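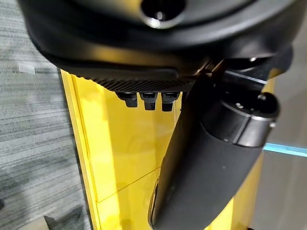 What I learned from our first proper subcontract

I said I would write up the Vilimano job once the last payment came in. It came in last week, so here are my notes. I'm a joinery subcontractor with a small shop, and this is how it looked from our end. Anyone with a legal training will find it basic.

We were asked to price the internal doors, frames and skirting for a block of flats. The main contractor was Warraich. Up to then nearly all our work had been done on a quote and a handshake, or on the customer's order form. This one came with a subcontract of 26 pages, and behind it the main contract, which we were "deemed to have read".

I hadn't read it. I asked for a copy and was sent the contents page and a schedule of changes. It took three emails to get the rest. When it arrived I gave it two evenings and a flask of tea, and I marked every clause that mentioned money, time or notices. Start with those if you are short of time.

Notices

The clause on delay said we had to tell Warraich in writing as soon as we knew we were being held up, and in any case within seven days. Telling the site manager over a brew didn't count. Neither did a text message. It had to be a letter or an email to the address given in the particulars, and that address was the head office.

We were held up in March. The plasterers were behind on the second floor and we had 30 door sets leaning against a wall with nowhere to go. Everybody on site knew it. Ro-un Maeng, who was running the job for Warraich and was always fair with us, told me not to worry about the paperwork. I sent the notice anyway. It was four lines long. It gave the date, the rooms we couldn't get into, the reason, and the clause number.

By the time the extension was looked at, Ro-un had moved to another site and the new man had only the file to go on. The notice was in the file. We got our nine days.

What I would do differently is keep a template on my phone from day one. I wrote that first notice on the kitchen table at ten at night and nearly sent it to the wrong address.
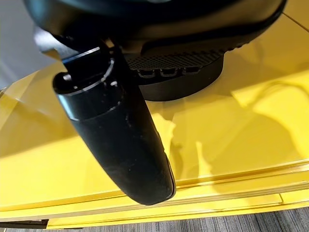
Variations

Our subcontract said no extra work would be paid for without a written instruction. That is common enough. The trouble is that extra work on site arrives as a question. Can you just trim those? Can you hang that one the other way?

I let the first few go and they added up to £427, mostly labour. After that I started confirming them the same day. "You asked us this morning to rehang the door to flat six. We will do this tomorrow and price it at day rates unless you tell us otherwise." Some were signed off and some were argued over, but all of them got an answer.

The £427 I never saw. Desta Negussie, who does our books, put it down as training.

Retention

Five per cent was held back from each payment. Half of it was due when the works were finished and the other half at the end of the defects period. I had understood this to mean when our works were finished. It meant when the whole building was finished, and that was months after we had swept up and gone.

I have since learned that some firms will agree to a lower rate or an earlier release if you ask before you sign. Razia Bajwa at Gredero, who fit kitchens on the same kind of jobs, asks every time and says she gets something back on perhaps half of them. I had never thought to ask. Put the release dates in your diary too, and send an invoice for each one. Ours sat for five weeks until I chased it.

Pay less notices

One month the payment was £200 short, with no explanation. The subcontract said that if they meant to pay less than the sum applied for, they had to send a notice saying how much and why, by a set date. They hadn't. I wrote and pointed to the clause and the money was in the next run. I don't think there was any bad intent. Someone had keyed it in wrong.

The next one

We are pricing a smaller job now, for Ciritz, on a different form again. I have read this one first. There is a clause about design responsibility that I don't like, seeing that we aren't designing anything, and I've asked for it to come out. Thiện Kiều in the shop thinks they will refuse. If they do, I will have to ring our insurance broker before I sign.

I'll post the notice template when I have tidied it up.

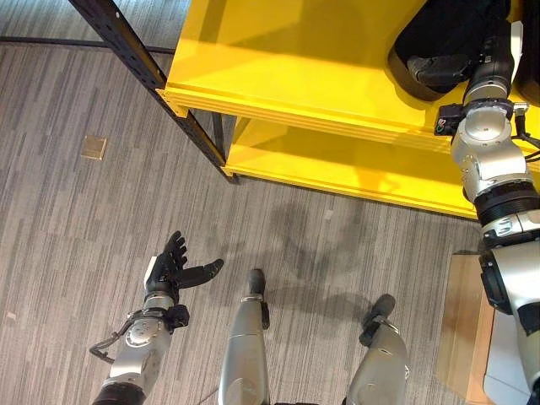
Over the carpet, palm up.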